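Wrist camera policy fails when a second gripper is in view – dataset problem or method problem?

gondness_lab
Posted in Imitation learning, November

I am trying to reproduce the cross-view result from the Trirmont report using handheld grippers with a fisheye lens. Training set is 3000 demonstrations, single-arm tabletop pick and place. On the held-out set with one gripper visible, success is 63 percent. As soon as the other gripper enters the view the policy drifts toward it and stops before contact. Same checkpoint, same action normalization. Image encoder is frozen.

Is this expected with a frozen encoder, or should I look at the pose estimates first? I have read the Fanow thread on time offsets and mine is already corrected.

sundqvist_r
Check the poses first. A frozen encoder can give you poor localization, but drift in a consistent direction is more often a frame error. In a two-gripper recording each device builds its own map. If you initialize the maps separately, the relative pose between grippers is meaningless, and any policy that takes it as input learns noise. Map the workspace once with one device, then relocalize both against that map and discard episodes where either one loses tracking for more than 3 frames.

After that, look at how often the second gripper appears in your training images. If your demonstrations are all single-arm, the network has never seen one. It sees a finger with a bright tip and treats it as its own. We had the same failure and fixed it by recording mixed episodes on a cluttered table. This is the kind of view I mean, with both devices over the same surface:
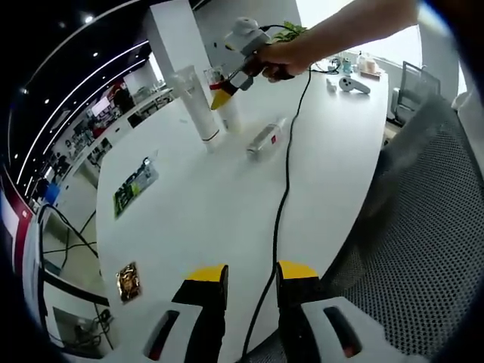 View from one handheld gripper, second gripper held at upper center.

Both have yellow fingertips, so color alone will not separate them. What does separate them is image position: your own fingers stay in nearly the same region of the lens and the other device moves. Random crops destroy that cue – turn them off, or keep them very small. Our final mixed set was 1878 episodes and we did not unfreeze the encoder.

trirmont_user
had this too. lowering the learning rate helped a bit, not sure why

gondness_lab
Maps were initialized separately. Rerunning with a shared map and no crops. Will post the numbers under this thread.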